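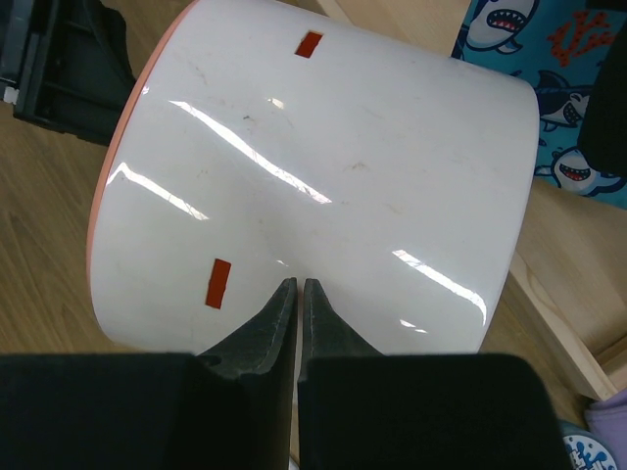

Operators wanted: teach a robot arm to handle ordinary household stuff

Dultley is hiring part-time teleoperators for its data floor in Surkton. Starts in July, day and evening shifts, paid training, no degree needed.

We're building a learning system that picks things up, moves them and puts them down again in rooms that look like the ones people live in. It learns from examples, and every one of those examples comes from a person guiding the arm by hand. That person could be you! We have 412 hours recorded so far and we want a whole lot more, with more kinds of objects and more kinds of hands behind the controls.

What you'd be doing

You sit at a station with a pair of hand controllers and a live view from the wrist camera. A task card comes up ("move the bowl to the shelf," "fold the cloth once and set it down") and you do it through the robot. Then you reset the objects, a bit differently each time, and go again. A good operator finishes 50 usable examples in a shift once they've settled in. Your first week will be nowhere near that, and we don't expect it to be.

Big, smooth, curved surfaces are our favorite trouble right now. The lights bounce off them, there's hardly an edge to grab, and the fingers have to come in at just the right angle. We also use worn things on purpose, scuffs and scratches included, along with patterned fabrics, soft items and wood in different grains. If you enjoy working out how to get hold of something awkward, you're going to have a great time on this job.

You'll also:
- mark each attempt as good, partial or failed, and write a short note on the failed ones
- swap objects in and out of the work area between tasks
- tell us when a task card makes no sense (some don't, and we fix them fast)

Who we're looking for

Patient people with steady hands who can do the same small thing many times and still care about the last one. Past operators have come from sewing, dental labs, kitchens, crane cabs and a lot of video games. You need to be 18 or over and able to work at a screen for stretches of 50 minutes, with a break after each. Stations adjust for sitting or standing, and left-handed setups are available. Basic written English for the notes.

Hours and pay

Shifts run 8 a.m. to noon, 1 to 5 p.m. and 6 to 10 p.m. Pick at least three a week. Training takes four shifts and is paid at the full rate, plus a $200 bonus when you complete it. Stay through your third month and there's another $400. The hourly rate is in the full posting at the front desk, or we'll send it when you write.

How to apply

Send a few lines to Aldo Bellini, floor lead, through the contact form on the Dultley jobs page. Put "Operator, Surkton" in the subject and say which shifts suit you. A résumé is welcome but optional. We'd love to hear about something fiddly you've learned to do well with your hands. If it sounds like a match, we'll invite you in for a one-hour tryout at a station, also paid. Bring glasses if you use them for close work.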